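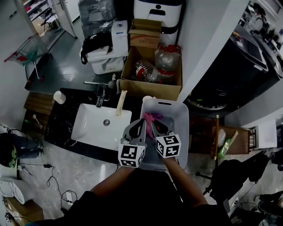
Towels smell musty again an hour after washing — what am I missing?
Posted in Home & Laundry

Brarnness
We moved into a rental in September and our bath towels have smelled off ever since. They come out of the washer fine. Then somebody uses one, hangs it up, and by evening it smells like a wet basement. The same detergent worked at our old place. The washer is a front loader that came with the apartment. I wash everything cold, and I use liquid fabric softener on the towels and the kids' things. The bathroom has no window, only a ceiling fan.

I already tried a double dose of detergent and one of those scent bead products. It smelled like flowers for a day and then like flowers in a basement. I would like to avoid buying new towels. We have 22 of them counting hand towels and washcloths.

Ostrowski
The double dose is probably making it worse. Extra detergent doesn't rinse out of thick cotton, and softener leaves a coating on top of that. Body oil gets stuck in there and the smell comes back when the towel gets damp.

What I would do:

Stop the softener on towels completely. Skip the beads too.

Wash the towels by themselves on the hottest setting the care label allows, with half the detergent you use now. Don't fill the drum more than two thirds.

Run a second hot cycle with no detergent. If you see suds through the door, there was still soap in the towels, so run another one.

Dry them all the way right after. Thick hems stay damp longer than the middle, so feel those before you fold.

Then look at the washer. Pull back the rubber gasket on the door and wipe inside the fold. Ours had gray slime in it and a sock. Clean the drawer where the detergent goes, and the drain filter if your model has one you can get to. Run the empty tub clean cycle once a month and leave the door cracked open between loads if there are no small kids or pets who could get in.

It took three washes before ours were back to normal. Two old ones never recovered and became rags.

Zukeck
vinegar. cup of vinegar in the rinse. never had a problem

Cetance
I'd go easy on the vinegar in a front loader, some manufacturers say it is hard on the rubber seals. Check the manual. And never put it in with bleach.

Also check the fan. Hold a square of toilet paper up to the grille while it runs. If it doesn't stick, the fan isn't pulling much air and your towels are drying in a steam room. Ours was packed with lint and the landlord sent someone to clean it on a Tuesday, no charge. We let it run 40 minutes after the last shower now. Bars work better than hooks, too — a towel bunched on a hook can still be damp the next morning.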